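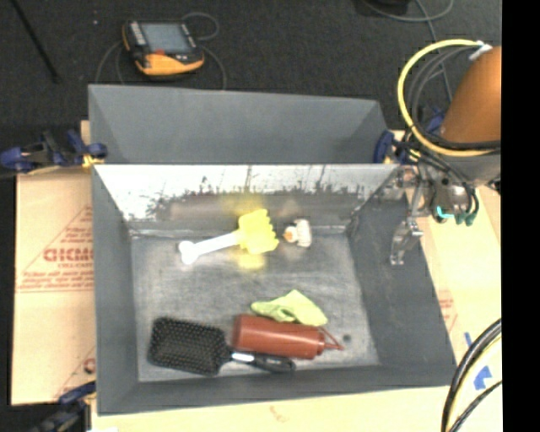 A yellow and white toy-like tool and other objects in a grey bin.

How do actors cry when they aren't sad?

Have you ever watched a movie where somebody sobbed and sobbed, and you felt your own eyes going prickly too? Then the movie finished, and you might have wondered whether the actor was really that upset. It's a very good question, and grown-ups ask it too!

Acting is a kind of pretending, a bit like the pretending you do when the couch is a pirate ship. The difference is that actors practise their pretending for a long time, and they have to do it with lots of people watching – the director, the camera crew, the person holding the big fluffy microphone.

Some actors cry by thinking hard about something sad, like saying goodbye to a favourite pet. Others think only about the person they are playing, and after a while that person's troubles begin to feel like their own. And some actors simply can't cry when they're asked to, even very famous ones, so the make-up artist helps. There are special drops that make eyes look shiny, and a sort of stick with menthol in it (that's the minty stuff in cough lollies) which is dabbed under the eyes to make them water. Please don't try that one at home, because it stings!

Tainá Guimarães played a lost lighthouse keeper's daughter in a film called Velten, and she had to cry in the same scene 6 times in one afternoon. Between turns she drank water, had a little walk and told jokes with the boy who played her brother Rutik. By the last go they both had the giggles, and everyone had to wait until they'd settled down.

Why do it over and over? Well, the camera might be moved so we can see a different face, or a plane might fly over and spoil the sound. Later on, a person called an editor picks the best bits and joins them together, and if the job is done well you'd never guess there were any gaps.

When the director calls "cut", the sad part is over. Somebody brings the tissues, and very often it's time for lunch.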